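## Unit 4: Grip faults on thin-walled objects

Course notes, Skernance lab sequence. Prepared by Stavros Lazaridis. Read before the bench session.

### Background

The Clundach cell clears a counter with two arms. In April the left arm began to lose paper cups partway through the lift. The log recorded each one as a completed pick, so the fault went unreported until Lindalva Mendonça compared the log with the bench notes by hand.

The record covers 2,029 pick attempts. Of these, 400 involved paper cups, and almost all of the bad entries fall in that group. Bowls and plates were handled within limits.

### What the controller believed

The pick routine closes the fingers until motor current passes a threshold, then sets the flag `grip_ok`. The threshold had been tuned on rigid dishes. A paper cup bends under load, and its rolled lip is stiffer than the wall beneath it. Contact at the lip can pass the threshold while the wall is still free to move between the fingers.

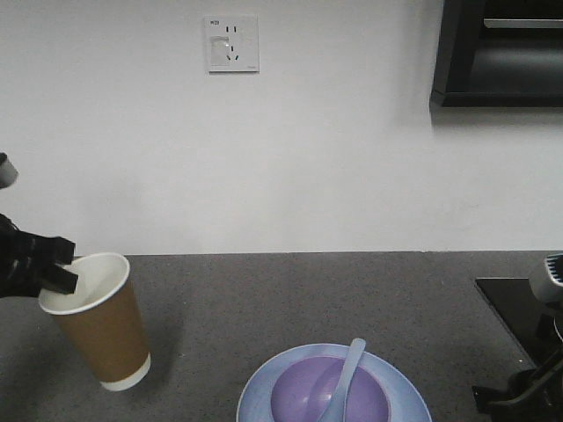
*Fig. 2. Rim grasp on a paper cup, left gripper. Note the tilt of the cup and the fingertips along the lip.*

A rim grasp holds the cup well above its center of mass. If the cup is tilted at closure, its weight produces a torque about the fingertips when the base leaves the counter. The cup then swings, and the lip can work out of the grip. With liquid inside, this becomes a spill hazard near live equipment — treat it as a safety fault, whatever the log says.

### Why the log was wrong

`grip_ok` was written once, at closure, and never cleared. The Cernum logger read the flag at the end of the cycle and found it still set. Two separate defects, then: a threshold unsuited to the object, and a stale flag. Correcting the first alone would leave the second in place for the next object type.

### Interim rules for the bench

- Empty cups only.
- Lift at reduced speed and hold before any sideways move.
- Check finger position again during the hold. If the fingers have closed further, abort and lower.
- Hands stay outside the marked zone until both arms report idle.
- After a drop, press stop before reaching for the cup.

### Exercises

1. Sketch the forces on a tilted cup held at the rim, just after liftoff. Mark the pivot.
2. Rewrite the pick routine so that `grip_ok` is cleared on any change in finger position during the hold.
3. Laur proposes a side grasp around the middle of the cup. State one failure it removes and one it may introduce.

Hand in exercise 2 as commented pseudocode.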